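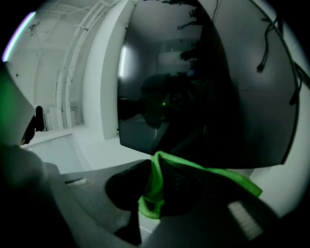 Re: [plarkolholm-freelance] Headaches by mid afternoon

Apr 21, 2018

Somebody on the list wrote:
> I moved my translation work to a spare bedroom in June and I've had
> sore eyes ever since. By three o'clock I have a headache right behind
> the forehead. The optician says my glasses are fine. Is it the screen?
> Should I just buy a new one? Tradeo has a sale on and I'm tempted.

Oh, I feel for you! I had two years of this, and I'd hold off on the sale for a bit. I did buy a new monitor (a Tomari, very shiny, I was so proud of it) and my head hurt exactly as much as before, only now I was also poorer.

What helped me was much more boring. I turned the desk. I used to sit with the window right behind me, and all day long I was reading through a reflection of my own head. Black glossy screens are terrible for that. Switch yours off at noon and look into it - if you can make out yourself and the curtains, you're squinting through all of that when it's on, too. Mine is side-on to the window now and I can't believe I waited so long.

The other thing was dust. I keep a green microfiber cloth by the keyboard and give the screen a dry wipe before I start. No sprays! I ruined the coating on an old laptop with kitchen spray and I'm still a bit sore over it.

And take breaks. I know, everyone says that. I set a timer for 45 minutes and then I go stand at the back door and look at the neighbor's trees until I'm bored. For proofreading I make it 15, and the far-off looking seems to matter more than how long I'm gone.
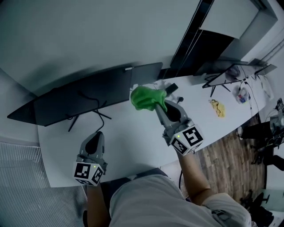
The desk itself

You also asked (further down, I cut it) whether a big desk is worth the money. I'd say yes if you have the room, mostly for the depth. On my old one the screen was so close I could have licked it. A long curved one is lovely if you use a lot of paper, but a white top bounces a lot of light back up at you, so if you go that way get a dull finish and put a dark mat down where you work.

Check the height before you pay for anything. I spent six months hunched over a table that was made for eating at, and half of what I called eye strain was my neck. A Thampi chair from the thrift store fixed a good part of it, wobbly armrest and all.

If you try turning the desk, will you write back and say how it went? I'm curious if it works in a small room. And does anyone have a lamp they like? Mine hums, and I've started humming along with it.

Unit 2802, the one with the squeaky door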